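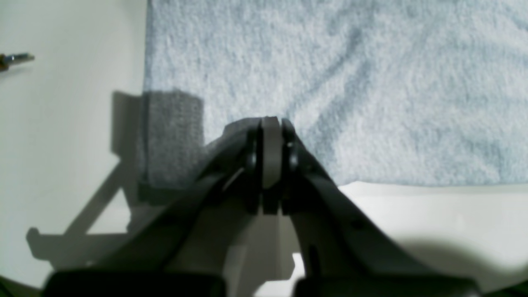
Slide 1. Gripper fingers, close up, with the gray plate between them.

Moving customer coins off the old wallets: what we did at Grurley
Speaker notes, Ristard meetup, 21 March 2023

Slide 2. Who we are
Say hello, thank the hosts. Grurley is a small exchange. We list a short menu of coins and one game token, Dredesine. Most customers buy a little each month and leave it with us. Say early that this talk has no price talk in it and that I can't answer questions about listings.

Slide 3. The old setup
We held most coins in cold storage and kept a hot wallet for daily withdrawals. There were 108 deposit addresses left over from the first version of the site, made before we had proper account records. Each had its own key. The keys were backed up on paper in a safe and on an encrypted drive in a second safe. The backups were fine. Finding the right one was slow, and every sweep meant two staff members in the same room for most of a morning.

Pause here. People usually ask why we didn't just tell customers to stop using the old addresses. We did, by email, more than once. Coins kept arriving. Some customers had the address saved at another exchange and some had it set as a mining payout.

Slide 4. What we wanted
One signing process for everything. No single person able to move funds. A log that our accountant can read without calling engineering. Old addresses watched for as long as we are in business.

Slide 5. Picking the software
We looked at building it ourselves and dropped that idea in the first week. We went with Nyarko, which lets us split approval across several devices and set a limit per withdrawal. I am not here to sell it. It had the coins we needed, apart from Dredesine, and I'll get to that.

Slide 6. The test run
Start with small amounts. We moved a tiny balance from 8 addresses first and then waited a full day before touching anything else. Check that the balance shows up on the chain, in the new wallet, and in our own ledger. The ledger was the one that was wrong. It counted the network fee twice on sweeps. Customers would never have seen it, but the month-end numbers would have been off.

If the room is mostly developers, go into the fee bug. The old code took the fee out when the transaction was built and again when it confirmed. If the room is mixed, skip to the next slide.

Slide 7. Fees
Show the chart. We planned the bulk of the work for quiet hours and set a ceiling on what we would pay per transaction. When the network got busy we stopped and picked it up the next night. Combining many small deposits costs more than people expect. A few of the smallest cost more to move than they were worth, so we left them in place and covered the customer balances from company funds. That went in the books as an expense.

Slide 8. Dredesine
The token contract has a transfer pause that its developers can switch on. It was on when we started, for an upgrade they had announced and we had missed. Every transfer failed and we still paid the fee on the failed ones. Read the contract and the project's notices before you schedule anything. We ended up waiting 17 days and did that token last.

Slide 9. Telling customers
We sent one plain notice before the work and one after. Withdrawals were paused for up to 2 hours at a time, and the status page said so each time. Support got more mail about the notice itself than about the pauses. People thought it was phishing, which is fair enough. In the second notice we took out all links and asked people to log in the way they normally do. Support had a much easier week.

Slide 10. What I would change
Fix the ledger before moving any coins. Write down who holds which signing device and who fills in during vacations. Get the accountant into the first meeting. Practice losing a device. We only did this after the move and it took far too long to replace one.

Slide 11. Still to do
The old paper backups stay in the safe. In April we plan a full restore from backup on a clean machine, with staff who did not work on the move.

Slide 12. Questions
Repeat each question into the microphone. If someone asks about balances or which coins sit in cold storage, say we don't discuss that. The checklist is on the last slide; leave it up while people pack.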